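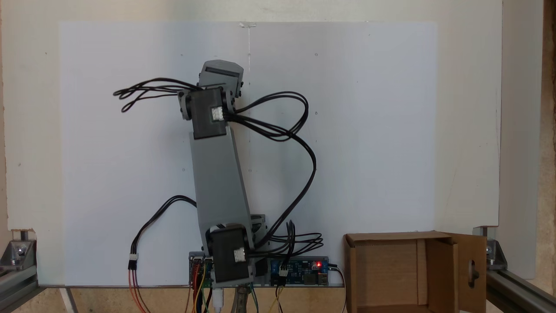

December 30, 2021

So I finally have a result I'm willing to write down, and it's a boring one, and I'm weirdly happy about it!

If you've been reading along you know the arm (Plumisley, named after the street I lived on when I printed the first link) had a repeatability problem. Send it to a pose, send it away, send it back, and the wrist would land somewhere new every time. Close, but new. For most of the fall I blamed the servos, because they're cheap hobby servos and blaming them costs nothing. I came very close to ordering a fancier set.

Then Chiharu Katayama left a comment on my November post asking which direction I was coming from when I measured. Um. Every direction? I had been picking random start poses and thinking that made the test more fair. She pointed out that I was mixing up two different errors, the gear slop and everything else, and that I'd never be able to pull them apart from a pile of numbers like that.

Her suggestion was to always finish a move from the same side. You overshoot the target by a few degrees, then come back up to it slowly, so the gears are always pressed against the same face when they stop. Machinists have been doing this forever and I felt a bit silly. It took me one evening to put into the code, most of which went to a sign error on the elbow.

The test itself is dull. I picked 5 target poses and ran 800 moves in total, half with the old routine and half with the new one, shuffled so that a servo warming up wouldn't favor either side. That part was my idea and I'm proud of it. A little script called Hevden (I name things badly, we know this) kept the order and logged where the wrist ended up.

I threw out 19 moves where the tracking lost the wrist. I looked at every one of those by hand before dropping it, and they were split pretty evenly between the two routines, so I don't think they're hiding anything.

With the old routine, the landing spots made two smeary blobs for each pose, one for each direction of approach. With the new one there's a single blob, and it's a lot tighter. You don't need statistics to see it in the plot, although I did them anyway — they agree with my eyes. The one pose that barely improved is the one where the arm is nearly straight up. My guess is that gravity isn't loading the shoulder enough there and it just flops to whichever side it likes. I haven't tested that yet.

The downside is speed. Every move now has an extra little wiggle at the end, 530 milliseconds of it at my current settings, and if you're watching it looks like the arm is second-guessing itself. I can probably shave that down. For pick and place I don't care, for drawing I care a lot.

Next up is the straight-up pose, with a rubber band on the shoulder to preload it. If the rubber band works I'm going to be insufferable. I'll put the log files up once I've cleaned out my swearing from the comment column, and Chiharu, if you're reading, thank you, and yes, I labeled the axes this time.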